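Knitted Stripes: Notes for Week 11
Textiles and Everyday Clothing, Hesberg Evening College
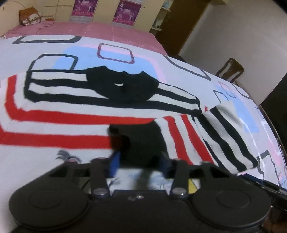 Course tutor, Knit and Weave
Handout to keep, please bring it back for the practical

Stripes are where most people fall in love with knitting, and I hope you will too! A stripe is only a change of yarn at the start of a row, yet it alters how wide, long or heavy a jumper seems. Black against white gives the sharpest edge. Put red next to white and the eye goes straight to the red, even when the band is thin.

Jogs
Knit in the round and you are really knitting a spiral, so the end of each round sits one row above its start. That little step is the jog. On the first round of a new colour, knit as normal. On the second, slip the first stitch. Lovely trick, and it takes seconds.

Carrying yarn
For narrow stripes, carry the resting colour up the side and twist it with the working yarn every other row. Over wide bands, cut it and weave in the end (leave a good hand's length).

For the practical
One 300 m ball of Flalline in a dark shade, one in a light shade, and 4 mm needles. Cast on 40 stitches and try at least three stripe widths. Washing notes are on page 2.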